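졸업작품 기록 - 빈 피킹 셀 정리

2021/01/21

학기 끝나고 한 달 가까이 블로그를 비워 뒀다. 졸업작품 보고서를 제출했으니 그동안 한 일을 여기에도 적어 둔다. 후배들이 읽을 수도 있어서 잘 안 됐던 부분도 그대로 쓴다.

우리 팀 이름은 Okura다. 이름에 별 뜻은 없고 신청서 마감 10분 전에 정했다. 팀원은 나, Zanele Mathebula, Charito Layug 이렇게 세 명이다. Zanele는 비전 쪽을 맡았고 Charito는 그리퍼 설계와 배선을 맡았다. 나는 로봇 프로그램과 로그 정리를 했다.

주제를 정한 과정

9월에 처음 낸 주제는 컨베이어 위에서 부품을 분류하는 것이었다. 지도교수님이 그건 3년 연속으로 나온 주제라고 하셔서 바꿨다. 결국 통 안에 아무렇게나 놓인 물건을 하나씩 집어내는 쪽으로 갔다. 흔히 말하는 빈 피킹이다. 같은 부품만 들어 있는 통은 자료가 많은데, 우리는 모양이 제각각인 물건을 섞기로 했다. 이 결정 때문에 두 달을 고생했다.

로봇은 실습실에 있는 KUKA를 썼다. 다른 수업과 시간을 나눠 써야 해서 우리 차례는 주로 저녁이었다. 예약표가 꽉 찬 주에는 시뮬레이션만 돌렸다.

작업대 꾸미기

통은 회색이고 위가 트인 것을 골라 나무 상판 위에 올렸다. 처음에는 그냥 올려놓기만 했는데, 팔이 벽에 살짝 닿을 때마다 통이 몇 밀리씩 밀렸다. 캘리브레이션을 다시 하는 데 매번 20분이 들었다. 지금은 스프링 클램프를 쓰고, 시작 전에 통 위치부터 확인한다. 위치 확인을 빼먹은 날의 로그는 전부 버렸다.

통 바닥이 금속이라 반사가 심한 것도 문제였다. Zanele가 조명 각도를 바꿔 가며 며칠을 찍었다. 바닥에 무광 시트를 까는 방법도 생각했지만, 조건을 쉽게 만드는 것 같아서 하지 않았다. 지금 생각하면 한 번쯤 깔아 보고 비교라도 할걸 그랬다.

아크릴판은 다음에 가림막을 만들 때 쓰려고 한다. 보호지는 자르기 직전까지 떼지 않는다. 지난번에 미리 뗐다가 긁혀서 한 장을 새로 샀다.

물건은 일부러 까다로운 것으로 골랐다. 작은 투명 병, 구겨진 투명한 것, 검은 손잡이가 달린 공구, 가늘고 긴 은색 물건 같은 것들이다. 투명한 물건은 깊이 값이 잘 안 나오고, 가는 물건은 벽 가까이에 누우면 손가락이 들어갈 자리가 없다.
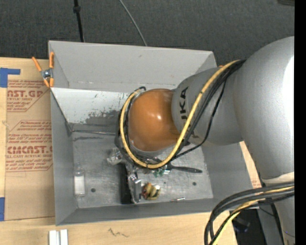 케이블 문제

제일 오래 붙잡고 있던 건 의외로 케이블이었다. 손목을 크게 돌리면 케이블이 당겨지고, 여유를 많이 주면 통 안으로 처져서 물건을 건드린다. Charito가 고정 위치를 세 번 바꿨다. 노란 케이블은 손목 관절 옆으로 크게 돌려서 여유를 두고, 검은 케이블은 그 옆으로 묶어서 같이 보냈다. 보기에는 지저분해도 이 배치로 바꾼 뒤로는 당김 때문에 멈춘 적이 없다.

대신 손목 회전 범위를 프로그램에서 제한했다. 그래서 집을 수 있는 자세가 줄었고, 구석에 있는 물건은 후보에서 빠지는 경우가 생겼다. 보고서 심사 때 이 부분을 질문받았는데 답을 깔끔하게 못 했다. 제한을 풀었을 때와 비교한 데이터가 있어야 했는데 없었다.

결과

목표는 집기 시도 3,000번이었다. 실제로는 1,934번에서 끝났다. 그중 성공이 1,684번이다. 성공은 물건을 들어서 통 밖으로 옮긴 경우만 셌고, 들었다가 중간에 떨어뜨린 건 실패로 넣었다. 비율로는 87%쯤 된다.

목표를 못 채운 이유는 시간 계산을 잘못해서다. 한 번 시도하는 시간만 곱했고, 물건을 다시 섞어 넣는 시간과 로봇이 멈췄을 때 복구하는 시간은 넣지 않았다. 다음 팀은 계획 세울 때 이걸 꼭 넣었으면 좋겠다.

실패는 대부분 투명한 물건에서 나왔다. 위치를 아예 못 찾거나, 찾아도 높이를 잘못 잡았다. 가는 물건은 생각보다 잘 집었다. 손가락 끝 모양을 Charito가 한 번 바꾼 게 컸다.

남은 일

실습실은 2월까지 쓸 수 있다. Zanele는 투명한 물건만 따로 모아서 다시 찍어 보겠다고 한다. 나는 손목 제한을 푼 상태로 비교 실험을 하고, 로그 형식을 정리해서 코드와 같이 올릴 생각이다. 지금은 변수 이름이 엉망이라 남에게 보여 줄 상태가 아니다.

배선 도면은 Charito가 다시 그리는 중이고, 다 되면 이 글 밑에 링크를 추가하겠다.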